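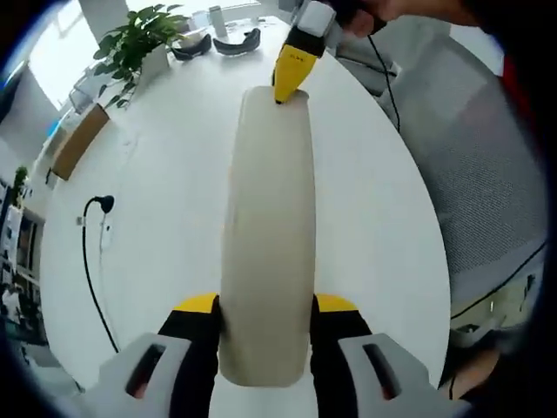

Studentisches Startup, Schülerfirma oder gleich GmbH? (Recycling)

Frage von Margarida Fonseca

Hallo zusammen, kurz weil gleich Seminar. Wir sind 7 Leute (Maschinenbau und BWL gemischt) und wollen nach dem Semester eine kleine Firma gründen. Idee: alte Pflanztöpfe aus Gärtnereien einsammeln, schreddern, daraus Beeteinfassungen pressen. Arbeitsname Pukomton. Zwei Gärtnereien würden uns das Material umsonst geben, Haugland sogar sortiert.

Jetzt das Problem: die Hochschule sagt, wir dürfen die Presse in der Werkstatt nutzen, aber nur "nicht gewerblich". Wir haben aber schon 35 Vorbestellungen. Brauchen wir jetzt schon eine Rechtsform? Gewerbeanmeldung? Und wem gehört die Form fürs Pressen, die haben wir im Projektkurs konstruiert, mit Note und allem. Startkapital sind 4.000 Euro, mehr ist nicht drin. GmbH fällt also wohl flach.

Danke schonmal!

Antwort 1

UG machen, fertig. Geht ab 1 Euro. Haben wir auch so gemacht.

Antwort 2

Bitte nicht einfach UG machen. Erstmal sortieren:

Rechtsform: sobald ihr zu mehreren mit gemeinsamem Ziel loslegt, seid ihr praktisch schon eine GbR. Auch ohne Vertrag. Heißt aber auch: jeder haftet mit dem Privatvermögen. Deshalb schriftlicher Vertrag, auch wenn's unter Freunden komisch ist. Reinschreiben was passiert wenn einer aussteigt, bei sieben Leuten steigt einer aus.

Gewerbe: bei Vorbestellungen mit Verkaufsabsicht ja, anmelden. Bei der GbR jeder Gesellschafter einzeln, kostet je nach Stadt was anderes. 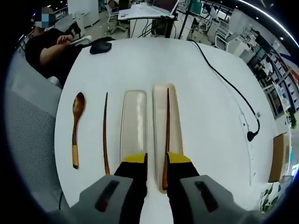

Werkstatt: da würd ich gar nicht rumtricksen. Prototypen dort, Verkaufsware woanders. Wir hatten damals bei Skasov stundenweise eine Presse gemietet, 300 Euro im Monat, war ok. Oder beim Gründungsbüro nach einem Nutzungsvertrag fragen, manche Hochschulen machen das und dann ist auch die Versicherung geklärt.

Form: kommt drauf an, ob ihr im Kurs was unterschrieben habt. Studierende sind normal keine Angestellten, die Rechte liegen dann meist bei euch. Wenn aber einer von euch Hiwi ist oder ein Firmenpartner drinhing, sieht's anders aus. Schriftlich bestätigen lassen vom Prof, reicht oft ne Mail.

Bin kein Anwalt, IHK Erstberatung ist meistens kostenlos, hingehen.

Antwort 3

Zusätzlich zu oben: Abfallrecht! Alte Töpfe können Abfall sein, auch wenn ihr sie geschenkt bekommt. Fürs Einsammeln braucht man evtl. eine Anzeige bei der Behörde. Bei Homus hat das ewig gedauert, im Januar angefragt und erst zum Sommer ne Antowrt. Also früh anrufen, untere Abfallbehörde beim Landkreis.

Und klärt was für Kunststoff das ist, PP und PS gemischt gibt Bruch beim Pressen.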